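Food Storage and Preservation, Handout 6: Dry Goods
Instructor: Nneka Danladi

Spices don't spoil so much as give up. Last week we covered moisture. Today it's light, air and heat, the three things most home kitchens supply for free by keeping the spices over the stove.

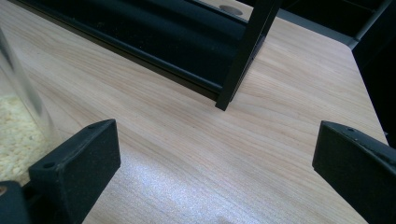 Why does ground spice fade faster than whole?
Grinding exposes far more surface to the air, so the aroma oils escape sooner. Buy whole if you own a grinder and intend to use it.

Open shelving looks wonderful in catalogs. It also puts everything in daylight, and red and orange foods lose their color first. If you must display something, make it the dried beans, which have less to lose.
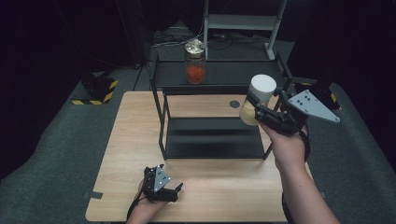
Glass jar on the upper level of a two-tier shelf.

Headspace is the air between the contents and the lid. A big jar with a little in it holds plenty of air, so move the contents down a size as you use them up. Label with the date you opened it. "Recent" isn't a date, whatever Bello Odukoya wrote on his in September.

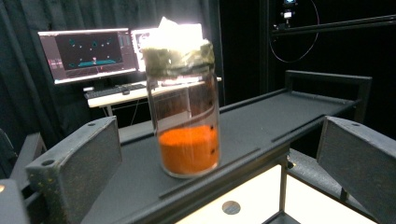 Orange powder with a lot of headspace.

For next time: smell every ground spice you own, throw out 2, and write 200 words on why you kept the others. Yakubu Adeyemi has the sign-up sheet for the pantry visit.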